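Section 4 – Board task, two-arm unit

Before you start
1. Clear the table except for the board. Cables off the board, slack left at both arms.
2. Load job 106 in Pondow. Wait for the ready tone.
3. Run at half speed first. Always.

CAUTION – keep your own hands off the board while the arms are live.
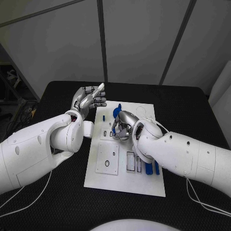 Grip settings decide most of the outcome. Start at 541, go up in small steps. Rounded blue parts, like the one in the right hand, need the fingers bent tight round them – parts that slip usualy slip here. Left hand parked high, out of the way.

4. Place pegs first, gear-type parts after.
5. If a part drops, pause. Don't chase it at full speed.

NOTE – Prultthorpe units ship with the old grip table. Update before step 4.

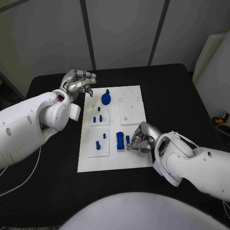

Page last modified: September, rev. 1,133

6. Log every miss. Kelemen form, one line per try.
7. Same part missed twice – redo the hand calibration, then restart from step 4.

NOTE – a good board run does not clear the unit for shop-floor work. Seperate sign-off, see Jokivberg annex.

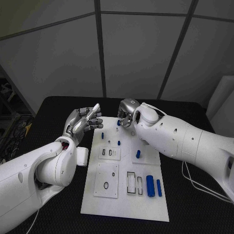 Can it do household chores yet?
Not unattended. Simple fetch and place jobs with a person watching, fine. Dishes and laundry are still too varied for this release.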